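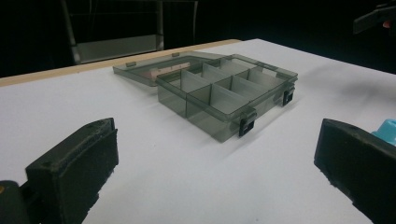 Smoky grey compartment box, lid open

Forums > Health and Science > Research funding > Who should pay for rare disease work?

Posted by Anitha Achari, 3 Nov 2020

The Plimano family trust has put out its plan for the next 15 years. Nearly all the money goes to three large institutes, and small labs can only apply as partners to one of them. I work in a small lab on an inherited kidney condition and we have been paid for by Meten grants until now. Those end in December.

Has anyone here applied as a junior partner on something like this? I'd like to know how much say you had over the work.

tubfield
We did it under the Rao scheme. The big institute held the budget and we invoiced them every quarter. Payment was slow but it came. We had no say over which samples were run first, and that cost us most of a year.

kestrel_m
I don't see the problem with it. The large places have the machines and the staff to run trials. If you split the same money between 66 labs, each one gets enough for a technician and a freezer.

tubfield
A technician and a freezer is how our first paper got done.

kestrel_m
Fine, but how many of those first papers led to a treatment? Plimano says it wants treatments. It's their money.

oldbench
It's their money with tax relief on it, so I think the rest of us can have a view. My objection is that the three institutes were named before the plan was open for comment. I sent in two pages and got a standard reply.

Anitha Achari
I got the same reply. To be fair to them, the person I rang was helpful and said partners can be named on patents. It isn't in the written guidance though.

oldbench
Then get it in an email before you sign anything.

pennyroyal
Patient here, not a scientist. My son has one of the conditions on the Plimano list. From our side a trial at a big hospital is easier to find out about and they pay the train fare. The small group that first studied his gene was kinder to us and rang back. I would not want either to go.

kestrel_m
That's a reasonable point. I'd support a small pot kept aside for early work. I still wouldn't split the whole lot.

jrw_lab
Anitha, look at Javholm as well. They fund single labs for two years and the form is short. They don't cover equipment, only salaries and consumables. We were turned down the first time and got it the second, with the same project and a clearer budget.

Anitha Achari
Thanks, I hadn't heard of them. Salaries are what we need. Do they take applications all year?

jrw_lab
Two rounds a year. Check the dates with their office, they moved them last time.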